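Home | News | Technical | Results | Entries | Archive

Technical notes: Redia round, brake balance and the new pit lane procedure

The June round at Redia runs over 660 miles this year, up from the 1000 km distance used at the last two editions. The change adds one fuel stop for most of the field and moves the expected finish past 7 p.m., when track temperature at this circuit drops quickly. Teams that set up for the afternoon will have to live with a different car in the last stint, and the technical bulletin has been written with that in mind.

The main item in the bulletin concerns brake balance. Under the previous rules the driver could move the balance front to rear at any time, including under braking. From Redia onward the adjustment is limited to 14 fixed positions, and the car must log each change. The log is read by the scrutineers after the race and compared with the brake line pressures. A mismatch between the two is treated as a technical infringement and goes straight to the stewards – there is no warning stage.

Two of the regular suppliers had fixed-step units ready by the spring test. The Tosteck unit uses a lever with a positive detent and has been on the cars of the Ragab team since the opening round. The Imen unit is rotary and sits to the right of the wheel. Both were passed at the first inspection. Cars with older stepless adjusters may run at Redia only if the adjuster is locked before qualifying and sealed by an official.

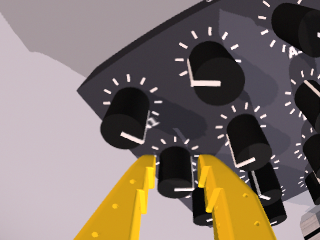
Rotary adjusters have one known weakness in a race car, and it has been raised again in the comments sent in by teams. At night, with gloves on and the car moving over the bumps on the back straight, the driver cannot read small print. A white line on a black knob, set against an arc of white tick marks, gives the position at a glance if the knob is large enough and the driver's eye is close to square with it. From a steep angle the same marks are harder to place. The bulletin now asks that the middle position be findable by touch, with a raised point or a heavier detent. It does not say how heavy, and teams should expect a question on this at scrutineering.

The second item is fuel. Flow is checked at the rig before the race and again at any time the delegate chooses. The minimum time for a full fill has been set so that the longer distance does not reward a faster rig. Crews may not touch the car during refueling, and the tire change begins only when the hose is clear and back behind the line. At Redia the pit boxes are short, and a car that stops long will leave its rear wheels in the next crew's working area. Stopping long carries a drive-through penalty if the neighboring team is held up.

The third item is power. The balance figures for the two top classes have been revised after the spring test. The turbocharged cars in the upper class are now held to 700 horsepower at the reference point, measured at the rear axle. The naturally aspirated cars keep their present restrictor. The change is small on paper, but Redia has a long uphill run out of the second chicane and most of the overtaking is done there. In the test the turbocharged cars were clear of traffic before the braking zone, and the slower class had to give up the inside line early.

Tire supply is unchanged. The softer compound remains available, with the same limit per car for qualifying and race combined. Several engineers expect it to come back into use after sunset, once the surface has cooled and the harder compound takes a full lap to reach working pressure. A double stint on the softer tire was tried in the test and gave heavy wear on the left front, mainly through the long right-hander behind the paddock.

Pit exit has also been moved. The blend line now runs to the end of the guardrail, and cars must stay to the right of it until the second marker board. Crossing it early was the most common penalty at the last edition. Race control will review every crossing on video and will not wait for a report from the marshals.

Initial inspection opens at 8 a.m. in the covered bay next to the fuel store. Cars are called in class order, with the upper class first. Sealed adjusters, crash helmets and fuel rig certificates are checked in the same visit, and cars that miss their slot go to the end of the list.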